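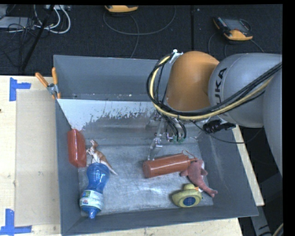 2 min read

Quick one this, notes from a call with the designer of Skurnalby, the solo journaling RPG from Prerimex. One deck, 13 prompts a chapter, no dice at all.

Why no dice? "I kept fudging them. If you're on your own and you fudge every roll, what's the roll for?" Fair enough.

The first draft ran to 300 pages. Most of it was setting. "Lists of kings. I liked writing them, no one liked reading them." Gone now, apart from Kao, the harbour town where every game starts – and even that is two pages and a map.

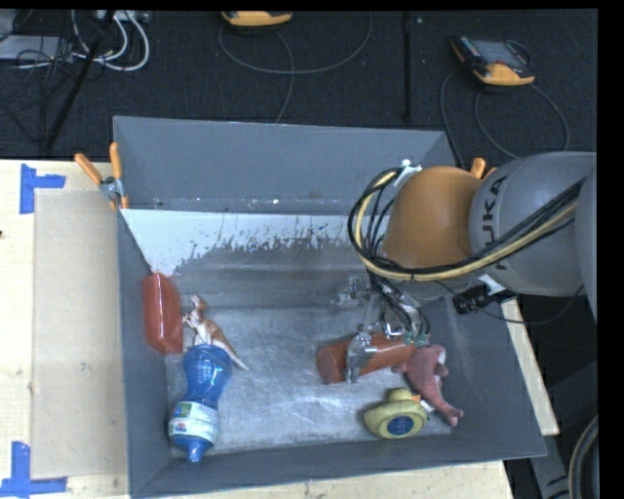
Playtests were slow going. Solo games are hard to watch, so players posted in their journals afterwards, and the longest came to 1,054 words for a single evening in Kao. "She never left the inn. Best session we had."

Next up is Tiltik, a two-player version played by letter. Rules are half writen. Will it use cards? "Probably. Ask me in November."

Skurnalby is out now as a PDF, print to follow once the index is sorted.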